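Bullura Cloth Reuse Project
Progress report to the Mostonum Fund
2023-04-05

Where we are

We had hoped to tell you in this report that the work room was open, and it is! The room at Warkora has been in regular use since February, and it has changed how the whole project feels. Until then, sorting, checking and folding all happened on whatever surface was free that morning, and cloths that had already been checked kept ending up back in the unchecked pile. Now everything goes over a proper white worktop, and each cloth is looked at once.

To date we have checked 1278 cloths. Most are napkins, table squares and polishing cloths from cafes and small hotels, and they arrive clean but in no kind of order. Of everything checked, 95 were too worn to go back out as they were. Those have been set aside for the patchwork sessions later in the year, so very little is being thrown away.

The white surface was the part of the budget we argued over longest, and we are so glad we kept it in. Stains, loose threads and thin spots in a dark cloth are much easier to find against it, and lint wipes off with one pass of a damp rag. 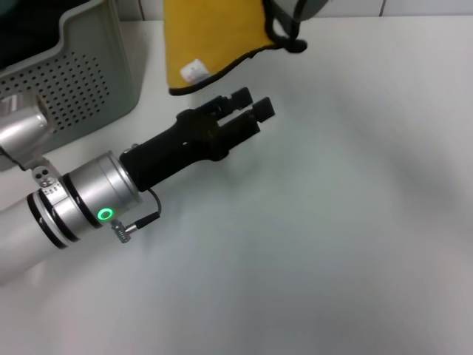
Checking and folding

We settled on one order of work and it is written up by the door. Pick up the cloth by two corners, let it hang, look at the hem, look at the middle, then lay it down and fold. The hanging step was added in the second week. On the table a cloth can look perfectly square, and then you lift it and find that one side has stretched, or that a crease from storage has set hard across the middle. We were folding those along the crease and wondering why the stacks leaned.

The green squares have been the most useful for practice. They are a good size to handle, and the thin dark hem gives you a line to follow as you go. New helpers start on these before moving to the larger pieces, and most are comfortable within a session.
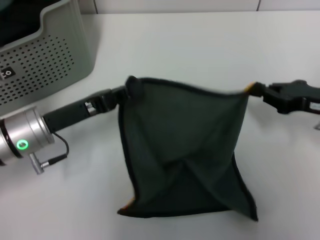 Dark green square held by its corners over the worktop, showing diagonal creases. A gray bin with a perforated side stands at the back.

The bins are working well too. We chose light gray ones with holes in the side so that air can get to the cloths, and they are light enough to lift to table height even when full. We would like five more before the summer deliveries — at the moment cloths waiting for repair have to share with cloths waiting for collection, and that is asking for a mix-up.

The worktop

One thing still to sort out is the joints. Liang, who supplied the tops, will come back to look at how level the panels are. Fine threads and lint tend to collect along the lines, and a lightweight cloth can catch when you slide it across. For now we brush along them at the end of each session and lift cloths over the lines when we can. It adds a few minutes, and it has kept the lint off the finished stacks.

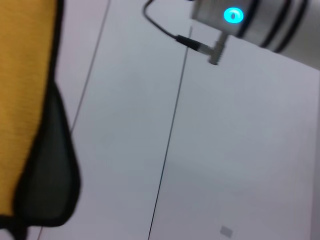 Thin dark lines running diagonally across the white top. They look like seams between panels.

We have also started a simple surface check, done close up and at a low angle. Looking straight down, you miss nearly everything. From the side, scuffs and rough places along an edge are much easier to spot, and we want to find them before a hem does. The check goes in the room log with the day's totals.

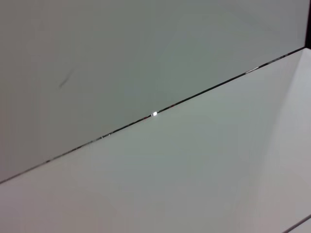 Edge line seen at close range, with a bright glint on it and a faint dark smudge on the gray surface beyond.

Next 12 weeks

Have the panel joints looked at and agree on any work with Liang.
Order the extra bins, if you are happy for us to use the underspend on shelving.
Begin the first patchwork session with the set-aside cloths.
Try a second folding pattern for the larger table squares, which are coming out too thick for the shelves.

Spending is within the agreed budget, and the figures will follow on the usual form. We would love to have someone from the Fund come over and fold a few cloths with us.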